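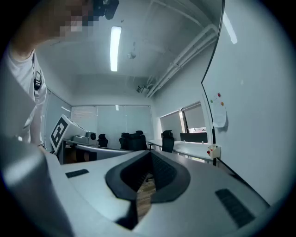

Minutes No. 648, page 2

Tistau Street Community Garden, monthly meeting, 29 May 2024

Kendra Beaulieu here, taking notes again (my handwriting lost the vote last time, so I'm typing). We started late and I missed the first bit of the fence talk while I hunted for an outlet.

Fence: Jaxon Fraser got a price of $1411 from Stovum for the north side, gate included. I thought that was steep and said so! Jaxon wants to go with them anyway as they can start before the beans get tall. We went back and forth and then voted yes, with me grumbling.

Water: The hose by the Mohamedi plot still leaks at the tap. I'll bring washers. Please, please shut it off all the way when you leave.

Compost: Lots of talk here. Flestel will drop off a load of leaf mulch for free, but we have to move it ourselves, and it can't sit on the sidewalk. Jaxon has a wheelbarrow and I have two good shovels.

Plot fees: Staying at $15. The waiting list is long, so if you're not planting this year, tell me and I'll pass your spot along, no hard feelings.

Harvest supper: Sometime in September. I offered to do the corn, and Jaxon is asking the church next door for tables.

We ran out of time for the rabbit question, so it goes first on the next agenda.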